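One Bin on the Table: Sorting Small Things at Home
Speaker notes, Perihan Baysal, April 2, 2022

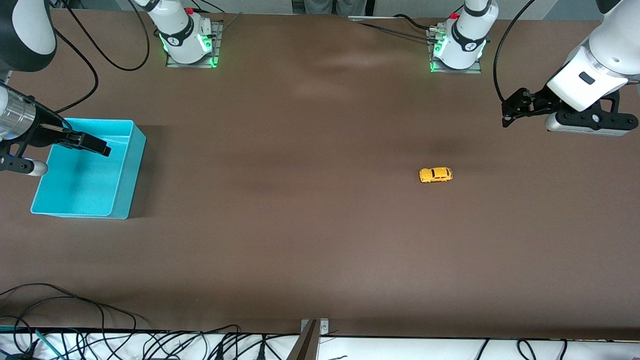 Opening (keep it short)

Good afternoon. Thank Joyce Mushi for the invitation. Say that I am not a designer, I only help families in Zalliseck to put their homes in order.
Point to the turquoise bin. Ask the room: what would you put in it? Wait for answers, do not hurry.

Why the color

The table is brown and the bin is bright turquoise, so the eye goes to it at once. In my work I choose a color which is not already in the room. One family had a gray box on a gray shelf and in March they were still looking for it.

The shape

Open on top, no lid. The walls go out a little and there is a lip along the rim. I like a lip because the fingers can hold it. With a lid, people put things on the lid. (Pause, they usually laugh here.)

Where it stands

The bin is close to the left edge of the table. This leaves the middle free for spreading things out. If you are left-handed, try both sides for a week and then decide.

The exercise

Give each table one bin and 41 small things from the Ateş bag. Buttons, clips, keys, old batteries. Eight minutes. Rule: only what belongs to one job goes in the bin, the rest stays on the table.
Fadime Türkmen keeps the time. I must not help them!

Story, if there is time

Sinan Coşkun and his drawer with more than 200 screws. Tell only the part with the soup spoon.

Questions

They will ask about the price. Say that any plain bin is good enough.
Collect the batteries before the break.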